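I got to the Rimico at ten past seven with a press ticket, a cold and no hopes. The film was *The Lamplighter of Bekville*, a family picture, and the studio had put its one good line on the poster: "You'll believe again." I had not noticed that I'd stopped.

My editor wanted 244 words on it by midnight. She always asks for an odd number of words, or an oddly exact one, so that you know she has measured the hole on the page.
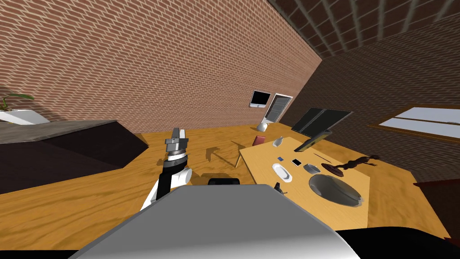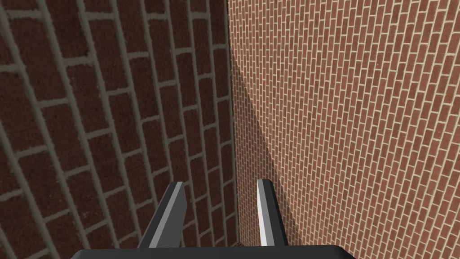
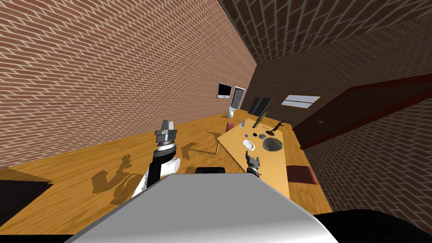
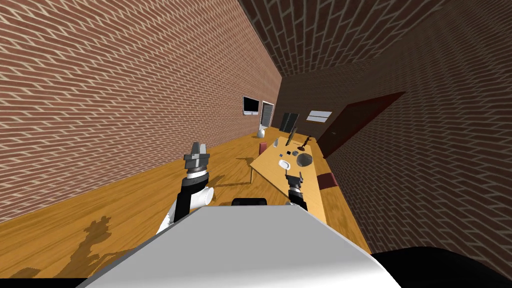
*Brick walls, four views.*

The Rimico is the last single-screen house in Prerncombe. It has 29 rows and I took the aisle seat in row 20, where the heater is. A family filed in ahead of me with a bucket of popcorn big enough to bathe a dog in. The father looked like a man who had been promised a nap.

The lights went down. A town appeared, with snow on it. I have seen that snow before, in other towns, and it never melts or gets gray. A boy with a cough was told that the lamps of Bekville would go out for good unless somebody climbed the hill. I wrote "cough" in my notebook, and under it, "hill, obviously."

His grandfather had been the lamplighter. His grandfather had a bad leg and a lot of sayings. I gave him until the second act, and he went eleven minutes before that, in a chair, by a window, with music. The mother of the popcorn family blew her nose. I blew mine too, but I had a cold.

Then the dog showed up.

I should say that I don't trust dogs in movies. They are brought in when the writers run out of talk. This one was called Boonchu, a yellow thing with a torn ear, and it was supposed to lead the boy up the hill in the storm. It was plainly looking at someone off to the left who had a piece of meat. You could follow its eyes. The boy said, "Do you know the way, Boonchu?" and the dog looked at the meat.

A little girl in row 19 turned around. She was maybe five. She looked right at me, I suppose because I had laughed.

"He doesn't know the way," she said.

"No," I said.

"He's just hungry."

"I think so too."

She considered this. On the screen the boy had fallen in the snow, as he had to, and the strings were coming up underneath him. "But he's going anyway," she said, and turned back.

Her father told her to hush, and then he said sorry to me over his shoulder.

I looked at my notebook. I had a good line ready about the meat, the best line I'd had all month, and November is a slow month. I had planned to open with it. The dog went on up the fake hill in the fake snow with its eyes to the left, and the boy went after it holding on to its fur, and the lamps came on one at a time down in the town. It was cheap. The third lamp flickered in a way I don't think anyone intended.

I stayed for the credits, which I don't do. They listed 4 dogs as Boonchu. I wondered which of them had the hill.

Out in the lobby the popcorn family was hunting for a mitten. The girl didn't know me from the coat rack. I found the mitten by the water fountain, gave it to the father, and walked home to write my 244 words.

I kept the line about the meat. I moved it down to the second paragraph, and at eleven-forty I took it out, and at five to twelve I put it back in.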